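Shared Desks and Table Covers: Frequently Asked Questions
Ashour House Study Rooms
Last updated 2024-06-19

The study rooms at Ashour House are open to all residents and registered day guests. The questions below are those most often received at the front office. Residents of the Randari wing should also consult the notice posted inside their own study room, as opening hours there differ.

General use

Who may use the shared tables?
Any resident or day guest with a current Ashour House card. Cards are issued at the front office and are valid until the end of the stay. A card may not be lent to another person.

Do I need to reserve a place?
Places on the ground floor are not reserved. The four tables in the Ita Room may be booked for a half day at a time, in person or by telephone on extension 346. A booking lapses if the table has not been taken up within 30 minutes of the start time.

May I leave my belongings on a table while I am away?
Belongings may be left for up to one hour. After that time, staff may place them in a storage tray and make the table available to others. Trays are kept at the front office until closing and then moved to the lost property cupboard.

Table covers

Why are the tables covered?
The covers protect the table surface from scratches and ink and reduce noise from keyboards and other small equipment. They were introduced in March, following requests from residents whose bedrooms adjoin the study rooms.

Are the covers fixed in place?
No. The felt covers are laid over the tables and can shift when an item is dragged across them. Please lift equipment when moving it. A cover that has slipped may be straightened by hand, and the table surface may show along one side if the cover does not lie square.

May I remove the cover?
Covers may be folded back for drawing or for work that requires a hard surface. Please return the cover to its position before leaving. Covers should not be taken to bedrooms or used on the floor.

What should I do if I spill something?
Blot the area with a dry paper towel and inform the front office. Please do not apply soap, bleach or stain remover. Covers are sent to the Rusis laundry, where they are cleaned according to the type of stain, and a replacement is normally laid the same day.

May I use markers at the tables?
Yes, provided that caps are replaced when the marker is not in use. Ink is the most frequent cause of damage to the covers and cannot always be removed. Permanent markers should be used only on a board or with a protective sheet beneath the paper.

Small equipment

What may I keep on the table?
Items needed for the work at hand, such as a computer mouse, a mouse pad, an eraser or a marker. On a typical table the mouse and its pad take up the middle and one side, and smaller items are best kept toward the far edge, where they are less likely to be swept off by a sleeve.

Does a mouse work directly on the felt?
Results vary with the model. Many users find that the pointer moves unevenly on felt, and a pad is recommended. Residents may bring a pad of any shape or design, provided that it lies flat and has no adhesive backing.
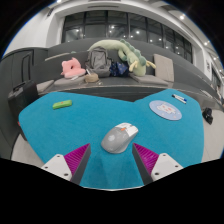
Can I borrow equipment?

The front office lends mice, pads and desk lamps against a signature. Loans are for the day only and must be returned before closing. Each item carries an inventory number; please check that the number on the loan slip matches the item received. Lamp 3217 has a shorter cord than the others and is reserved for the window tables.

What happens if a borrowed item is lost or damaged?
Please report the matter as soon as possible. Normal wear is not charged. The replacement cost of a lost item is added to the resident's account at the end of the month.

Luggage and personal items

May I bring a suitcase into the study room?
Residents who are arriving or departing may keep one suitcase beside their table. It should stand upright, clear of the aisle and the door. Telescoping handles should be lowered once the case is in position. Larger amounts of luggage should be left in the storage room, which is open until 2000 hours.

May I place bags or shoes on the floor?
Small bags may be placed under the table. Shoes should be left on the racks in the corridor. Items on the floor between tables obstruct cleaning and may be moved by staff.

At the end of the day

How should the table be left?
Please remove all personal items, discard waste paper, and smooth the cover. Eraser crumbs should be brushed into the hand and not onto the floor.

I have left something behind. How can I recover it?
Contact the front office with a description of the item and, if known, the table at which it was left. Unclaimed items are held for 30 days. Data storage devices are kept separately and are released only on presentation of a card.

Where can I send a question not answered on this page?
Written questions may be handed in at the front office or placed in the box outside the Ita Room.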